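The napkin fold is back, and I blame the cafés first.

You order a flat white and a slice of banana bread, and what comes to the table is a small white triangle with the corner tucked under, standing up like the sail on a toy boat. Somebody folded it. Somebody probably folded seventy of them before opening, standing at the end of a bench with a stack on the left and a tray on the right. You knock it flat with your elbow, wipe your mouth, and that's the end of it.

I have been thinking about this more than a grown person should, mainly on account of a Saturday-market catering course I sat through at Trusberg last May. The course was six sessions long. One whole session went to presentation, and the bulk of that session went to paper: how to fold it, how to stack it, how to keep it in a tray so the points all face one way. We did food temperatures in less time. When I asked whether customers had ever said they wanted their napkins folded, the answer was that they notice when it isn't done. I doubt that very much. I have eaten in a great many places with a steel dispenser on the table and I have never once heard a person at the next table remark on it.

My complaint isn't with neatness. I like a clean bench. I like a shelf where the labels face out. My complaint is with the sort of tidying that makes work and then gets praised for the work it made. Folding paper that is about to be screwed up into a ball seems to me the purest case of it, but once you start looking it's everywhere, and it nearly always involves a tray.

Take the open-top organizer. You'll find one in every staff kitchen, sick bay and front counter from here to the coast. It comes in a bright colour, it has a high back and flared sides, and it was bought to put a stop to clutter. What it does is give clutter an address. Before the tray there were three pens and a roll of tape on the counter, and every so often someone got annoyed and put them in a drawer. After the tray the pens live there, with the tape, a dead battery, a key that fits no lock in the building and a soy sauce sachet. Nothing gets put in the drawer again. The counter is now smaller by one tray.

I've heard the defence. Pramila Saxena, who taught the Trusberg course and is a far better cook than I'll ever be, puts it this way: a tray tells people where the edge is. Without one, she says, things creep. She has run canteens and I have not, so I'll give her the point about creeping. All the same, her own counter at home has four square feet of bare bench and a single jar of spoons, and I've never seen it any other way. People with real order in their kitchens tend not to own much to organize with.

The shops know it too, I suspect. The big homewares place on Neser Street keeps its storage aisle next to the checkouts now, where the lollies used to be. The pitch has moved from the thing to the box for the thing. You can walk out with a box for your lids, a box for your bags and a rack for the boxes, and be out of pocket to the tune of a decent week's groceries without having brought home anything to eat. A neighbour of mine did her pantry last year and the total for containers was $578. She told me this with some pride. I asked what had been wrong with the pantry and she said it was the look of it, the different heights.

Different heights! Rice comes in one size of packet and lentils in another, and I've never found this a hardship. The packet has the cooking time printed on the back as well, and the clear tub does not, so now she keeps a notebook of cooking times. The notebook has its own holder.

I should be fair and admit where I've been beaten. For years I kept the paper goods at our hall kitchen loose in the bottom cupboard, on the theory that paper is paper and it will be used up whatever you do with it. Then the pipe under the sink let go and we lost the lot, serviettes and rolls both. They're now kept up high, in their wrapping, and I was wrong to have fought it. That was a case of putting a thing where it would stay dry. It cost nothing and took one afternoon, and nobody had to buy a caddy. If all tidying were like that I'd have no essay.

What gets me is the other kind, where the effort goes into a surface that will be undone within the hour. The folks at Stundon, who hire out halls and tables for functions, have a setup sheet that runs to nine steps before a single plate is mentioned. Step four is the fold. Step five is to "dress" the stack, a word I had to ask about. It means to fan it slightly. I've fanned them. I can report that the first child through the door takes a handful off the top and the fan is finished, and that the child is quite right, that being what they were put out for.

There's a money side as well, and it's not small for a little place. A good single-ply serviette in a bulk pack costs next to nothing. The heavier ones that will hold a fold and stand up on their own cost a good deal more, so the fold doesn't only take somebody's morning, it changes what you buy. Then the dearer paper looks odd in the old basket, and along comes the tray. I've watched a perfectly sensible tea room at Semwal go down this road. They started with better serviettes and ended by charging extra for scones. The scones, I'm sorry to say, stayed as they were.

I went home after the presentation session and tried it on my own table, to be sure I wasn't only being sour. I gave it a fair run. I folded while the kettle boiled and kept going through two cups of tea. I'll say this for it: the first few are pleasant. There's a small satisfaction in a clean point. Past that it's just piecework, and the mind wanders off to what else could be done with the time, such as sweeping under the table, or ringing your sister.
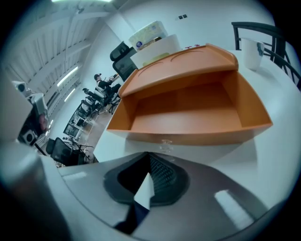 *One white paper point, and an orange organizer with nothing in it.*

An empty organizer is the only honest one, to my mind. It's handsome enough in its way, with its lipped back and the shallow grooves along the top, and it'll be handsome until the first item goes in. After that it belongs to the batteries and the sachets. I'd leave it empty if I thought I could. I'd sooner leave it at the shop.

I don't expect to win this one. The course at Trusberg is running again, and I'm told the presentation session has been made longer by popular demand. A few of the people I trained with have gone on to do very nice tables, and they'd tell you the fold gives a room a bit of occasion. Perhaps it does, at a wedding. I'll fold for a wedding. I'll fold for a christening if the parents ask nicely.

But for a weekday lunch, with soup, for people who have come in hungry and have to be back at work before long, put the pack on the table with the top torn open. Put the soup beside it. Spend the spare half-hour on the soup, which could nearly always do with it, and on cutting the bread a bit thicker than you think you need to.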